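2020-06-01. 양팔 셀, 기어 조립. 오전에 안 되던 것과 오후에 더 안 되던 것.

어제까지 잘 돌던 Esau 스크립트가 오늘은 왼팔에서 두 번 섰다. 에러 코드는 381. 매뉴얼에서 찾아보면 "통신 이상 또는 기타"라고 되어 있다. 범위가 참 넓어서 틀릴 일이 없는 문장이다.

첫 번째 정지는 접근 동작 중. 재부팅하고 넘어갔다(반성). 두 번째는 손목을 끝까지 돌린 자세에서 똑같이 멈췄고, 이쯤 되면 케이블을 의심할 수밖에 없다. Nnaji 쪽 드라이버 탓이라고 메일을 반쯤 써 놓았는데 보내기 전에 손목 카메라부터 열어 봤다. 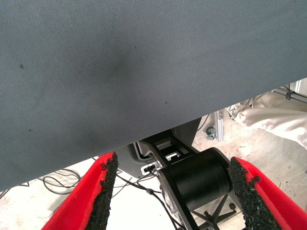
*손목 카메라. 손가락은 벌어진 상태, 사이로 가는 케이블이 늘어져 있음.*

손가락 사이로 선이 늘어져 있다. 닫을 때 씹히기 딱 좋은 자리다. 씹혔다는 증거는 아직 없고, 피복은 전원 내리고 따로 봐야 한다. 드라이버 메일은 임시 보관함으로.

일단 해 본 것:

- 그리퍼 전원 내리고 커넥터 다시 꽂기. 381은 사라졌는데, 재부팅 때도 한 번은 사라졌으므로 믿지 않는다.
- 접근 속도를 200 mm/s로 제한. Cunley 컨트롤러 화면에는 적용됐다고 뜬다.
- 손목 회전 한계를 줄임. 원래 값은 설정 파일에 주석으로 남겨 둠. 지우지 말 것.

그다음은 원판을 든 자세에서 케이블이 어디로 가는지 확인.

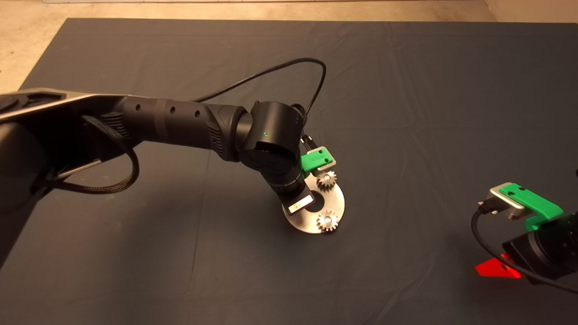 *원판과 기어 두 개. 손목에서 나온 케이블이 팔 위로 크게 돌아 브래킷까지 간다.*

여유를 준다고 선을 길게 뺀 건 지난번의 나다. 그때는 당겨져서 빠지는 게 문제였고, 그래서 길게 했고, 지금은 길어서 문제다. 녹색 브래킷에 선을 잡아 줄 홈이 하나도 없는 것도 설계할 때 누가 좀 말렸어야 했다. 설계는 내가 했다.

덧붙여, 이 자세에서 비상정지를 누르면 그리퍼가 풀리는지 유지되는지 Larnach 셀 문서와 우리 설정이 서로 다르게 적고 있다. 판을 문 채로 시험해 보고 싶지는 않다. 빈 그리퍼로 먼저 확인하고, 결과가 나올 때까지는 운전 중에 팔 사이로 손 넣지 말 것. 기어가 굴러가도 그냥 두자. 기어는 또 있다.
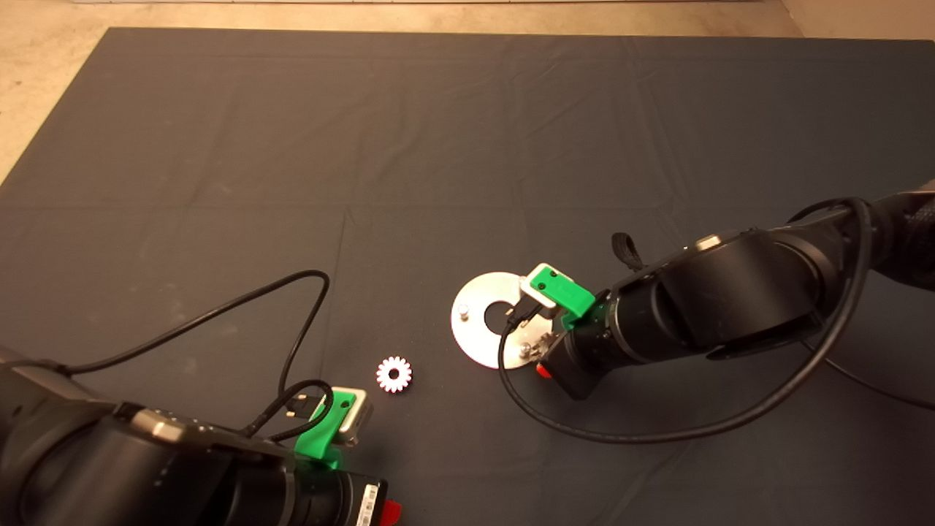 **기록: 양팔 셀 담당 / 조립 작업 노트**

기어 하나는 매트 위에, 원판은 오른쪽 그리퍼 밑에. 핀은 두 개 다 보이지만 아래쪽 핀 가까이로 케이블이 지나간다. 이대로 끼우기를 시키면 기어와 핀 사이에 선까지 같이 조립할 기세다. 비전 쪽은 케이블을 장애물로 치지 않으니 말려 줄 사람도 없다.

매트 위로 도는 고리는 왼팔도 오른팔도 크다. 왼팔만 고치고 끝낼 생각이었는데 양쪽 다 다시 정리해야겠다. 대략 반나절 잡는다.

남은 일:

- [ ] 왼팔 손목 케이블 피복 확인, 눌린 자국 있으면 교체
- [ ] 양쪽 브래킷에 케이블 클립 자리 추가해서 재출력
- [ ] 빈 그리퍼로 비상정지 시험, 결과는 셀 문서에 반영
- [ ] 381 로그에 관절 각도 같이 찍히게 수정
- [ ] Nnaji 메일은 피복 확인이 끝날 때까지 보류

클립 달기 전까지 자동 반복 운전 금지. 수동 조그만.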